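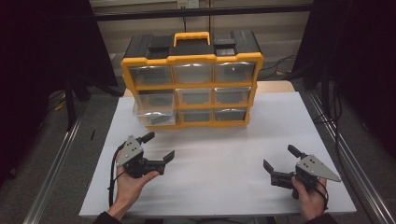
Sorting Out the Small Stuff: Notes from the Restham Repair Evenings

The repair evenings start up again in November, and the question we get most often between seasons is how to store small parts at home. Screws, fuses, washers, picture hooks, the spare feet that come with a washing machine. Most households own plenty of these and can't find the one they want, so they buy another packet. Kosmas Lazaridis gave a short talk on this at the last evening of spring, and several people who missed it asked for it in writing. What follows is mostly his advice, with a few additions from the rest of us.

Start by putting everything in one place. Empty the kitchen drawer, the jar in the garage and the tin under the stairs onto an old bed sheet. A sheet is better than newspaper. You can pick up the corners and tip the whole lot into a box if you have to stop halfway, and you probably will. Kosmas allowed himself one afternoon for his own house and needed 4.

Throw out anything rusted, bent or stripped. Take dead batteries to the collection point at the Rirkmont Road recycling center, and keep them apart from loose metal on the way there. Keys that fit no lock you own can go in the scrap metal bin at the same site.

Then sort by job. Most people begin by sorting by size, and it works well in a workshop. At home you are usually looking for "something to hang a picture with" or "the thing that stops the tap dripping," so a group for hanging, a group for plumbing and a group for electrical will get you further. Wood screws are the exception. Keep those by length, and if you have a lot of them, by head type too.

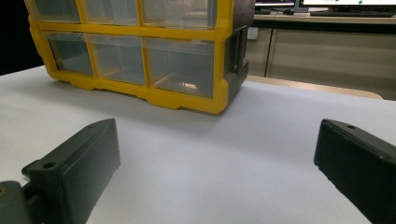 Labels should say what you would say out loud. "Curtain bits" is a perfectly good label. Abhishek Joshi writes his on masking tape in pencil, so he can change them, and puts the tape on the drawer front where it peels off clean. Printed labels look nicer but people are slow to replace them, and a wrong label is worse than a blank one.

Leave a couple of compartments empty. If every space is full on the first day, the next packet of wall plugs goes back in the kitchen drawer and the whole thing begins again. Have one compartment for unknowns as well. Go through it once a year and get rid of whatever you still can't name.

Don't overfill. A drawer packed to the top with nails is heavy, and the contents catch when you pull it out. If you have 200 of something, keep a handful where you can reach it and the rest in a jar on a lower shelf. Small magnets, button batteries and blades should be up high or locked away if children visit.

Eskil Sæther keeps a notebook page listing the odd parts in his house - bulb fittings, the thread on the garden tap, the fuse rating for the old heater - and takes a photo of it before he goes to the hardware store. The staff at Margaritis on Mandden Street will match a washer if you bring the old one in, so put it in an envelope and keep it in your coat.

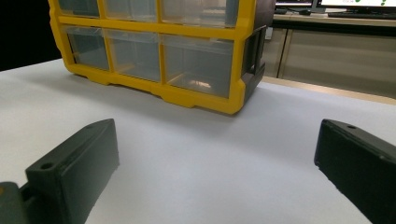
A word on glues and sealants, which came up in the questions. Store them upright, away from the boiler, and write the month you opened them on the tube. A half-used tube of silicone won't keep for long. If the nozzle has set solid, try a long screw to pull the plug out before you give up on it.

Repair evenings run from 6:30 p.m. to 9 p.m. in the lower hall at Restham. Bring one item per person, clean and with any loose pieces in a bag. Lamps, toasters, zippers, chairs and toys are all fine. We can't take microwaves or anything that runs on gas. Kofi Acheampong will be on the sewing table for the first 2 evenings and would be glad of spare bobbins. Parking is behind the hall, and the side door is the one with the ramp.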